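Zewditu Lemma answers the door at seven in the morning with flour on her wrists. She has been awake since 4, she tells me, because the teff batter does not wait for people. Her small company, Brekindale, sells injera and spice mixes to shops in two cities, and from June it will also sell a bottled honey drink, made after her grandmother's recipe.

"People here know the restaurant plate," she says. "They don't know what we drink, or what we eat when we are alone and tired." 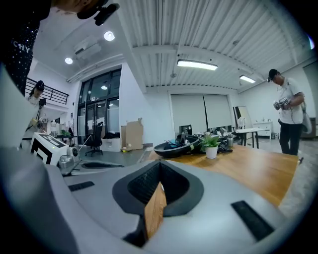 A black shirt with small white dots, top left.

She started with a loan and one partner, Dagim Ejigu, who was then driving deliveries for a bakery. The first order was 97 packets of berbere. Half of them came back, as the shop had put them beside the candles.

"I was ashamed for one week," Dagim says. "Then I went to the shop and moved the shelf myself."

Today Brekindale has 760 regular customers, and most of them, to Zewditu's surprise, did not grow up with this food. They write to ask if injera can be frozen. It can, she says, but put paper between the pieces. 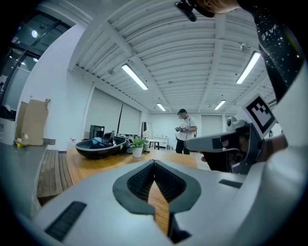

Warm orange-brown wood between the ridged black pads.

I ask about the honey drink, and she becomes more careful. A bigger firm, Zinport, offered to bottle it under its own name and to make it sweeter. She thought about it for a month.

"The money was good. I will not say it was not good," she says. "But they wanted to take out the gesho, and gesho is the bitter part. Without it you have honey water."

She found instead a bottler named Eluned Pritchard, who makes cider and was not afraid of bitterness. They made four test batches. The second was terrible, and both women still laugh about the smell.
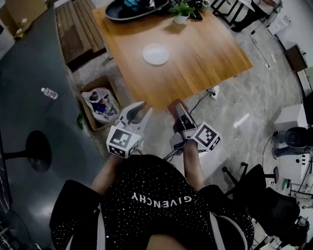
The square wooden table, with a round white plate at the center.

Before I leave, Dagim wraps two pieces of injera for me in paper. Zewditu is already back at her batter. I ask her what she will cook tonight.

"Eggs," she says.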